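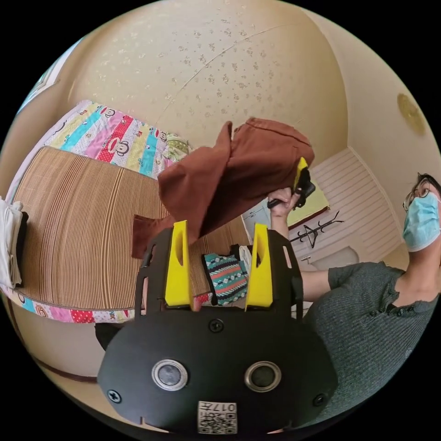
SERNBY, January 6, 2022 – Wukix, the independent newsroom behind the Sernby Morning Report, is launching a daily evening news show, and we could not be happier to share it with our listeners. The Sernby Evening Hour will air live on Wukix Radio at 6 p.m. and will be posted as a free podcast as soon as the broadcast ends. The first week leads with a series on health care workers and patients two winters into the pandemic, including a segment on masks, from the light blue surgical kind the man with glasses has on in the photo to the tighter-fitting ones many hospitals now ask for. Reporters will also look at how school nurses, bus drivers and grocery clerks are getting through their shifts.

The idea for an evening show came straight from our audience. In September, Wukix asked listeners what they wanted more of, and 792 people wrote back! The most common request by far was for local news at the end of the workday, with enough time given to each story to really follow it. Many people also asked for high school sports, and they will get them. Scores and short interviews will close the show every night during the season.

Each broadcast will have 4 main segments: the day's top story, a longer report from the field, a conversation with a guest, and sports and weather. The field report may run up to 169 seconds longer than anything now heard on the Morning Report, which gives our reporters room for the voices that so often end up cut.

The Evening Hour is made in partnership with Pustano, the audio production studio on the river side of downtown. Pustano will handle sound, music and editing, and its team has already built a theme that the whole newsroom is humming. The Mishra Fund for Local News is covering the first year of reporting costs. The fund has no say in which stories are chosen or how they are told, and its support will be mentioned on air.

The Morning Report stays right where it is, with the same team and the same start time. Listeners who already follow the Morning Report podcast will need to follow the new show separately, as the two will have their own feeds.

Story ideas are welcome now – big, small or just plain odd. Listeners can leave a voice message on the Wukix tip line or fill out the form on the Evening Hour page. Please include a town and the best time to call back.

About Wukix
Wukix is an independent radio and podcast newsroom covering Sernby and the towns nearby. Its programs are free to hear and are paid for by listeners and grants.

Media contact: Wukix Press Desk, Sernby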